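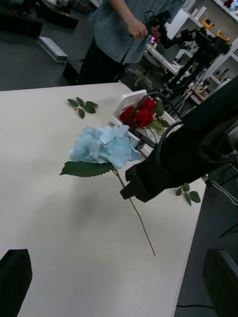

About Plaltside

We love artificial flowers! Plaltside opened in January with one white table and a big pile of stems, and we now keep up to 4000 of them ready to arrange. Blue hydrangeas, red roses, loose sprigs of leaves for filling the gaps (you always need more green than you think). 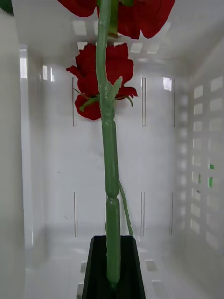 Roses, and plenty of them

Red roses are still our favorite. We look at the petals first, then the stem and all those little leaves under the bloom. Our Venmont bouquet takes 5 stems and looks great in a plain jug. Come by and try one!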